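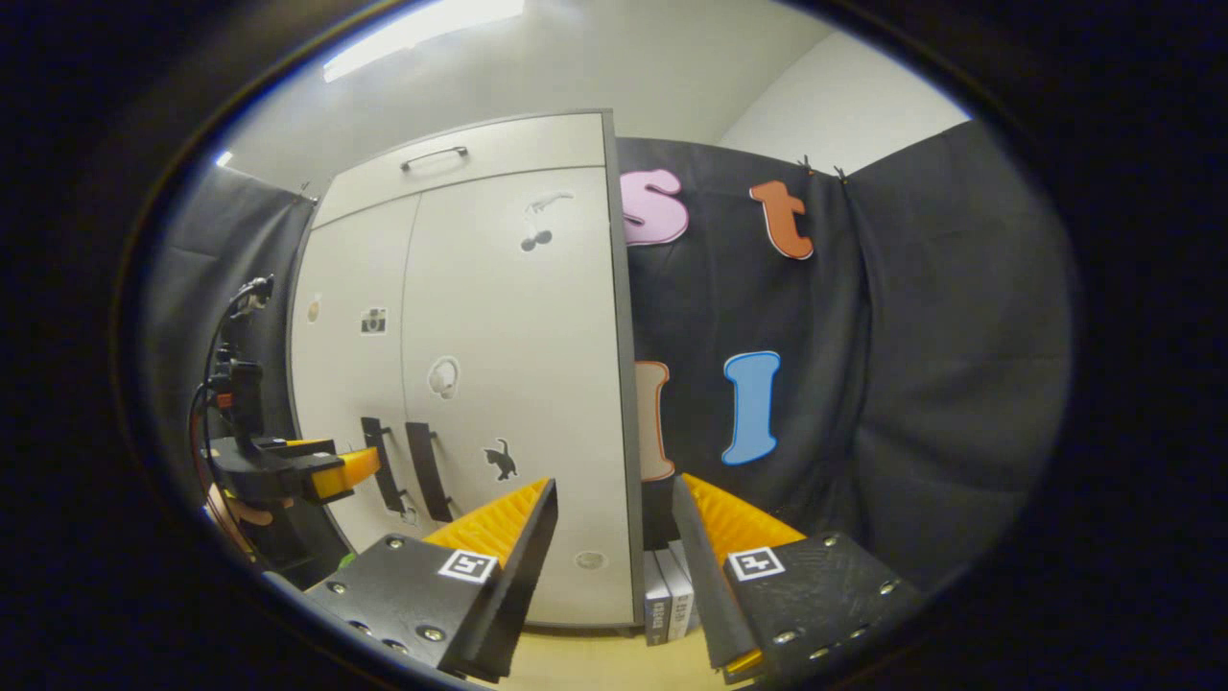

About us

Clonarthorpe is a contract service for small-parts handling and record storage. We receive mixed goods and paper files from customers, sort them, put them away and retrieve them on request. Work that used to be done entirely by hand is now divided between staff and robot arms. This page describes how that division works and what it has meant for the people employed here.

How we work

Tasks are taught by demonstration. An operator holds a two-finger gripper tool fitted with a camera and carries out the task at normal speed: reaching for a handle, opening a door, picking up an item, setting it down. The finger pads are ridged for grip, and the square markers on the fingers let the software work out how far apart the fingers are in each recorded frame. The recordings are used to train the control software for the arms.

Our current library holds 807 accepted demonstrations, 594 of them for doors and handles. Handles take up most of the effort. A cabinet with long vertical handles and a bar handle on the top compartment calls for two different approaches, and a small change in height or angle can cause a missed grasp. Stickers stay on the furniture during recording. Customers' cabinets are rarely plain, and a system trained on bare white doors does poorly outside our building.

Accepted recordings are stored in Nenia, our in-house review tool. Scheduling of the arms is handled by a separate program, Jara. Both were written here and neither is sold.

What changed for staff

Before automation, a retrieval shift consisted mostly of walking, bending and opening cabinets. The arms now take the repeat retrievals from fixed positions. Staff handle intake, damaged packaging, unlabeled items and anything the arms return as a failed grasp.

Three job titles were dropped and two were added: demonstration operator and recovery technician. Existing employees were offered both before outside hiring began. Training for the operator role takes two weeks – the first on tool handling, the second on review in Nenia. Pay for both roles is set above the former retrieval grade.

Not every effect has been welcome. Recording is repetitive, and holding the tool at arm's length tires the wrist and shoulder. Operators record for no more than 40 minutes before changing to review work. Recovery technicians have reported that the job is uneven, with long quiet periods followed by several faults close together. Jara was changed in April to spread the harder retrievals across the shift, and the result is still being measured.

Any employee may stop an arm at any time. Stops are logged by station and cause. They are not logged by name.

People

Lilla Szekeres – operations and shift planning
Afonso Carrilho – control software, Jara
Agustina Navarrete – demonstration recording and operator training
Aled Trevor – recovery and maintenance
Andri Kaufmann – customer sites and the Cokuleck storage annex

Visits to the recording area are arranged through the operations office, mornings only. Closed shoes are required.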